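Soft Goods and Upholstery, Unit 7: Cushions That Refuse to Lie Flat
Handout, T. Tlapale

Quilting holds the filling where you put it. Without stitching, it migrates to the bottom corners by December and stays there. Each puffed panel is a small pocket with its own opinion about gravity. 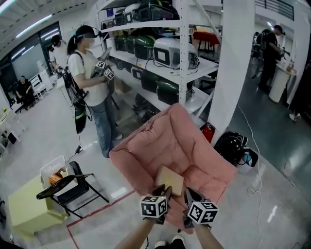
Course Reader, p. 100

Pink quilted cushion, low chair-back shape, small beige square pad on top. Note the panels, then sketch how you would stitch them. Mingxuan Feng's sketch last term had no seams at all, a bold reading of the task.

For the next lab:
Bring one cushion you don't love.
Press a panel, let go, write down what it does. "Squishy" is not a measurement.
Read the Arkwood notes on loft, up to where they start repeating themselves.

Questions to Yanling Li, before lab.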